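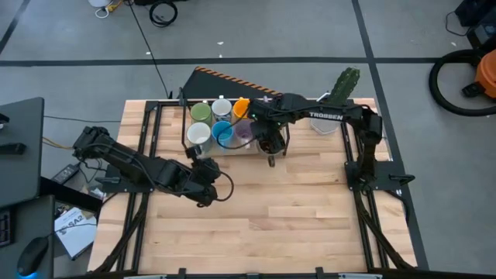

플로레오 부엌말 모으기 두 번째 해, 함께할 참가자를 찾습니다

안녕하세요. 동네 말 모임 플로레오(Floreo)입니다. 지난해에 이어 올해도 부엌말을 같이 모을 분들을 찾고 있어요. 부엌말이라고 하면 다들 고개를 갸웃하시는데, 별것 아닙니다. 집집마다 부엌에서 쓰는 말, 그러니까 사전에는 없거나 있어도 뜻이 조금 다른데 우리 식구끼리는 다 알아듣는 그런 말들입니다. 저희 집에서는 국이 식어서 기름이 살짝 굳은 상태를 "국이 눈 감았다"고 했고, 지난해 참가하신 어떤 분 댁에서는 냉장고에 남은 반찬을 몽땅 꺼내 비벼 먹는 저녁을 "이사 가는 날"이라고 부르셨답니다. 이런 말은 누가 적어 두지 않으면 그 집 어른이 돌아가시면서 같이 사라지기 쉬워요. 그래서 적어 두기로 한 것이 이 모임의 시작입니다.

첫해에는 정말 아무것도 모르고 시작했습니다. 종이 카드를 한 상자 사 놓고, 이게 다 차기는 할까 걱정하면서요. 그런데 가을이 끝날 즈음에 보니 카드가 3,007장이더라고요! 겹치는 말을 합치고, 방언사전에 이미 잘 실려 있는 말을 따로 빼고, 뜻풀이가 영 모자란 카드를 뒤로 미루고 나니 1,076개의 말이 남았습니다. 이것을 엮어서 작은 책으로 만들었고, 출판사 다스테드(Darstead)에서 고맙게도 인쇄와 제본을 맡아 주셨어요. 책 이름은 『간이 왔다』입니다. 국물을 떠먹어 보고 간이 딱 맞을 때 하는 말이라고, 참가자 두 분이 서로 다른 고장 출신이신데도 똑같이 적어 내신 말이라 제목으로 삼았습니다.

올해는 조금 다르게 해 보려고 합니다. 첫해 카드를 정리하면서 가장 아쉬웠던 것이, 말은 있는데 그 말이 나오는 자리가 없다는 점이었어요. "뭉근하다"의 뜻을 "약한 불로 오래"라고만 적으면 그건 사전에도 있는 이야기잖아요. 그 집에서는 무엇을 끓일 때 그 말을 했는지, 누가 누구에게 했는지, 혼내면서 했는지 달래면서 했는지, 그런 것이 같이 있어야 말이 살아나는 것 같습니다. 그래서 올해는 낱말 수에 욕심을 내지 않고 한 마디마다 짧은 이야기를 붙이려고 해요. 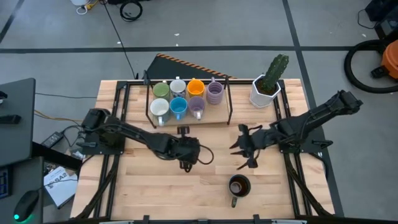
글 | 플로레오 참가자 모집 담당
분류 | 모임 소식 > 참가자 모집

어떤 분을 찾나요

모집 인원은 12명입니다. 나이, 직업, 고향은 가리지 않습니다. 요리를 잘하실 필요도 전혀 없어요. 지난해에 카드를 가장 많이 내신 분은 라면 말고는 끓일 줄 아는 것이 없다고 하셨는데, 대신 외할머니 옆에서 십 년을 얻어먹으며 들은 말이 머릿속에 그대로 있으셨습니다. 부엌에서 일한 사람 못지않게, 부엌 문턱에 앉아 있던 사람도 많이 듣는 모양이에요.

다만 이런 분이면 더욱 반갑겠습니다. 부모님이나 조부모님, 이웃 어르신께 전화를 걸어 여쭤볼 수 있는 분. 바다 가까운 고장이나 섬에서 자라신 분(첫해 카드에 생선 손질에 관한 말이 너무 적었습니다). 급식실이나 식당, 절, 기숙사처럼 여럿이 먹는 밥을 지어 보신 분. 그리고 다른 나라에서 살다 오셨거나 다른 나라 말을 쓰는 식구가 있는 분이요. 두 말이 한 부엌에서 섞이면 참 재미난 말이 나오더라고요. 한국말이 서툴러도 괜찮습니다. 적는 것은 저희가 도와드릴 수 있어요.

글솜씨 걱정을 하시는 분이 해마다 계신데(해마다라고 해 봐야 이제 두 해째입니다만), 잘 쓴 글을 모으는 모임이 전혀 아닙니다. 맞춤법도 틀리셔도 됩니다. 오히려 입에서 나온 소리 그대로 적어 주시는 편이 저희에게는 훨씬 귀합니다. "부침개 뒤집어라"보다 "지짐이 디비라"가 좋습니다. 표준말로 고쳐 보내시면 저희가 다시 여쭤보느라 전화를 드리게 되니, 처음부터 편하게 적어 주세요.

무슨 일을 하게 되나요

칠월부터 시작해서 첫눈 올 무렵까지 이어집니다. 한 달에 두 번 저녁 일곱 시에 모여 두 시간쯤 이야기를 나누어요. 모임에서는 그사이 적어 온 카드를 돌아가며 읽습니다. 그러다 보면 꼭 누군가 "어, 우리 집은 그걸 다르게 불렀는데" 하고 끼어들게 되고, 그러면 새 카드가 한 장 생깁니다. 사실 집에서 혼자 끙끙대며 쓴 것보다 이렇게 나온 카드가 더 많았습니다. 이야기가 옆길로 새는 것을 말리는 사람도 없어요. 지난가을에는 누룽지 이야기를 하다가 아궁이 이야기로, 아궁이에서 강아지 이야기로 넘어가서 저녁이 다 갔는데, 그날 강아지 밥에 관한 말이 세 개나 나왔습니다.

모임 사이사이에는 카드를 적으시면 됩니다. 몇 장을 꼭 채워야 한다는 기준은 없습니다. 바쁜 달에는 한 장도 못 적고 오셔서 남의 이야기만 듣고 가셔도 돼요. 카드에는 다음과 같은 것을 적습니다.

말 (들은 소리 그대로)
누가 쓰던 말인지 (이름 말고 "큰이모", "하숙집 주인" 정도로)
어느 고장, 대략 어느 때인지
언제 그 말이 나왔는지, 생각나는 장면
지금도 쓰는지

마지막 칸은 올해 새로 넣었습니다. 첫해 책을 읽으신 독자 한 분이 편지를 보내셔서, 책에 실린 말 가운데 본인은 아직 날마다 쓰는 말이 옛말처럼 소개되어 섭섭했다고 하셨거든요. 맞는 말씀이라 저희가 많이 반성했습니다.

어르신 말씀을 녹음해 오셔도 좋습니다. 단, 녹음하기 전에 꼭 먼저 여쭤봐 주시고, 책에 실어도 되는지도 따로 여쭤봐 주세요. 허락을 받는 쪽지는 저희가 큰 글씨로 만들어 드립니다. 말씀하시다가 마음이 바뀌시면 그 부분은 언제든 빼 드려요. 녹음은 카드로 옮겨 적은 다음 모두 지우고, 원하시면 가족분께 파일로 돌려드립니다.

올해의 두 갈래

올해는 모임 안에 작은 갈래를 둘 두었습니다. 어느 쪽에 관심이 가는지 신청하실 때 살짝 알려 주시면 도움이 되겠습니다. 나중에 바꾸셔도 상관없어요.

하나는 그베호(Gbeho) 갈래입니다. 여러 나라 말이 섞인 부엌을 살피는 쪽이고, 같은 이름의 이웃 모임과 함께합니다. 그쪽 분들은 벌써 몇 해째 이주해 온 가정의 잔치 음식을 나누고 계셔서, 첫 만남은 아마 적는 것보다 먹는 것이 더 많을 듯합니다. 여기서는 음식 이름 말고 시키는 말, 재촉하는 말, 맛보라고 권하는 말에 귀를 기울이려고 해요. "한 입만"이라는 말이 다른 말로는 어떻게 되는지, 그 한 입이 얼마만 한 크기인지, 저희는 그런 것이 참 궁금합니다.

다른 하나는 아사마흐(Asamach) 갈래라고 부릅니다. 첫해에 참가자 한 분이 지어 주신 이름인데, 정작 무슨 뜻인지는 본인만 아시고 끝까지 알려 주지 않으셨어요. 하는 일은 그릇과 도구에 붙은 말을 모으는 것입니다. 금이 가서 밥은 못 담고 단추를 담아 두는 사발, 손잡이가 빠져서 집게로 드는 냄비, 이런 물건에는 꼭 별명이 있더라고요. 손잡이 달린 컵 하나만 해도 "물컵", "곱뿌", "아부지 꺼", "귀 달린 거" 하고 집집이 다르게 불렀습니다. 이쪽 갈래에서는 물건의 내력도 짧게 같이 적습니다. 그림을 그려 오셔도 좋은데, 잘 그리실 필요는 역시 없습니다.

참가비와 드리는 것

참가비는 없습니다. 카드와 연필은 저희가 준비하고, 모임 날에는 간단한 요깃거리와 따뜻한 차를 냅니다. 못 드시는 음식이 있으면 신청서에 적어 주세요. 멀리서 오시는 분께는 교통비를 조금이나마 보태 드리고 있으니 말씀하시기 어려워 마시고요.

책이 나오면 참가하신 분 모두에게 두 권씩 드립니다. 한 권은 본인 것이고 한 권은 말을 들려주신 분께 드리라고요. 첫해에 한 권씩만 드렸더니, 다들 그 한 권을 어머니께 드리고 정작 본인은 빈손이 되셨더군요. 책 뒤에는 원하시는 분에 한해 이름을 싣고, 이름 대신 "셋째 딸" 같은 식으로 실어 드릴 수도 있습니다. 카드에 적힌 이야기는 적으신 분의 것이고, 저희는 이 책에 싣는 것만 허락받습니다. 다른 곳에 쓸 일이 생기면 한 분 한 분께 다시 여쭤봅니다.

신청하시려면

플로레오 누리집의 참가 신청란에 적어 주시거나, 모임방 우편함에 편지를 넣어 주세요. 정해진 서식은 없지만 부르면 되는 이름과 연락처, 관심 있는 갈래, 그리고 부엌말 하나를 적어 주시면 됩니다. 이 부엌말 하나가 저희에게는 이력서 같은 것이에요. 길게 쓰실 것 없이 두세 줄이면 넉넉합니다. 도무지 생각나는 말이 없으시면 "생각 안 남"이라고 적으셔도 받습니다. 모임에 한 번 나오시면 집에 가는 길에 꼭 하나는 생각나실 거예요.

신청은 유월 말까지 받습니다. 신청하신 분이 자리보다 많으면 고장과 나이가 골고루 섞이도록 살펴서 정하고, 결과는 어느 쪽이든 빠짐없이 알려 드립니다. 이번에 함께하지 못하시는 분도 카드를 우편으로 보내 주실 수 있어요. 그렇게 들어온 카드도 똑같이 읽고 똑같이 책에 싣습니다.

자주 물어보시는 것

아이를 데려와도 되는지 많이들 물으시는데, 됩니다. 옆에서 그림책을 보거나 간식을 먹고 있으면 되고, 지난해에는 아이가 낸 카드도 책에 실렸습니다. "밥이 뜨거워서 화났어"라는 말이었어요.

중간에 그만두어도 되는지도 물으시는데, 그것도 됩니다. 다만 말없이 안 나오시면 저희가 어디 편찮으신가 걱정을 하게 되니 한 줄만 남겨 주세요. 쉬었다가 다시 오신 분도 여럿 계십니다.

흉이나 욕이 섞인 말도 괜찮으냐는 질문도 있었습니다. 부엌에서 고운 말만 오가지는 않으니 물론 괜찮습니다. 누군가를 아프게 할 만한 이야기는 모임에서 같이 의논해서 싣는 방법을 정해요.

계단이 힘드신 분은 미리 알려 주시면 그날은 일 층 방으로 자리를 옮기겠습니다. 귀가 어두우신 분 곁에는 옆에서 적어 드리는 사람이 앉습니다. 그 밖에 궁금하신 것은 신청란 아래 문의 칸에 남겨 주시면 저녁 시간에 답을 드릴게요. 답이 하루 이틀 늦더라도 조금만 기다려 주세요. 한 분 한 분께 적다 보면 자꾸 편지가 길어져서 그렇습니다.

플로레오 드림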